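Counting the Whole Cost of a Two-Armed Bench

Equipment planning

27 Sep 2026

When the Treleck training centre began planning its first robot workstation, the draft budget ran to a single line. It gave the price of two arms and left the rest of the page blank. By the time the request went forward in January, the line had become four pages, and the arms were no longer the largest item on them.

The centre's experience will be familiar to other organisations that buy one or two machines at a time. Suppliers quote for the arm. Grippers, mounts, cabling, controllers and freight are often quoted separately, and the work of preparing a room is seldom quoted at all. Treleck's planners asked each supplier to price a complete bench, ready to run, and found that the offers could then be compared for the first time.

Two suppliers reached the final round. Zevis offered the lower purchase price with a service plan billed yearly. Enache asked for more at the outset but included fitting, two days of staff training and a spare set of fingertips for each gripper. Over the expected life of the equipment the difference between them was small, and the decision rested on how quickly a failed part could be replaced.

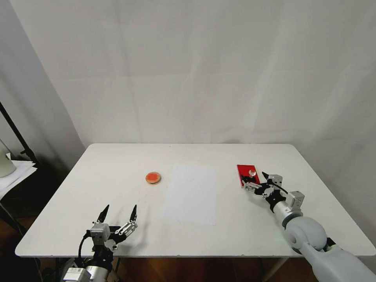
Two arms with two-fingered grippers at a white table, with a sheet of paper and a few small objects set out for handling.

Consumable parts deserve closer attention than they usually receive. Fingertips wear, cables fatigue where they flex, and both are cheap until they are needed urgently. Treleck set aside $1133 for the first year of small spares and kept it apart from the general maintenance fund, so that a replacement could be ordered without a fresh approval.

The room came next. A plain table and an even background cost little, but lighting, power and clear floor space did not. The centre allowed $3000 for electrical work and held the sum in reserve until a site visit had been completed. Planners elsewhere may wish to do the same — an estimate made from a floor plan is rarely the final figure.

Staff time was the item most often left out of earlier requests. The bench was expected to take up to 133 hours of setup and testing before regular use, and those hours were charged to the project. Software licences, handled through Sototness, were entered for a term of 12 months, with renewal shown as a recurring cost.

The approved plan also sets a review at the end of the first year. Hours of use, spares consumed and service calls will be recorded against the original estimates, and a second bench will be considered only once those records are complete. Until then, requests for additional grippers are to be met from the existing allocation.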